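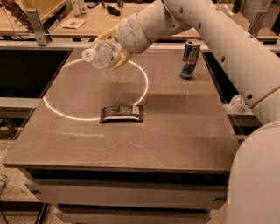 Bottle held sideways, cap to the left, with the snack bar and the can still on the table.

Listar soft finger set, reviewed after one February-to-summer stretch on our pick table

I've been putting off writing this one up because I kept finding new things to like. The Listar set is a replacement hand for light arms: soft molded fingers, a wrist adapter, a bag of screws and a folded sheet of instructions. We bought it for the small cell where we test mixed grocery items, and the arm has worn it since February. It has 2,848 picks on the counter as of this morning, Saturday, August 23, 2025.

Fitting it first. Power off, arm parked low, old hand off, adapter on. The adapter only seats one way, and I wish every maker did that! Snug the screws in a cross pattern by hand, then go round again with the driver. The sheet says 3 newton-meters and I'd stick to it, as the first time I went tighter and one finger sat a hair proud of the others. Took me around 5 minutes to sort out, most of it spent hunting for the right hex bit.

Then you teach it the new hand. The fingers are longer than the Brenar ones they replaced, so every height in your program is wrong and has to be moved up. I did the snack bar last because it lies so flat, and that was the right order. Bottles are the easy win. The fingers wrap around the body and give a little, and you can carry a bottle sideways over the table without crushing it. Our old hand left dents in anything thin.

Cans need more thought. A full can is heavy for its width and the top is slick, so go in low and slow the approach down. Once I'd done that I stopped fussing with it. For the flat bar I come in at a shallow angle and close on the long edges – the sealed ends are too floppy to trust.

Looking after it is mostly wiping. Dish soap in warm water, lint-free cloth, let the fingers air dry before you run anything. I tried a Biltex degreaser once and it left them tacky for a day, so I went back to soap. The fingers have taken on a yellowish look, which doesn't seem to bother the grip one bit. Check the base of each finger when you wipe, where it bends most. I've replaced one so far, after it caught on a drawer pull (my fault, bad waypoint), and the swap was three screws with the wrist left exactly where it was. I didn't even have to reteach.

Now the gripes. The instruction sheet is printed in tiny gray type and the wiring drawing shows an older connector. Achilleas Politis, who runs the second shift on our cell, ended up redrawing it on the back. Spare fingers only come as a full set, so I own more than I'll ever use. And there's no case, so the spares live in a Hosoda drill box with the foam cut out.

Would I buy it again? Yes, and I'm already pricing a second one for the other arm. If you handle bottles and odd packets all day and you're tired of dents, give it a go. Leave yourself an afternoon for the heights, and write the old ones down before you start.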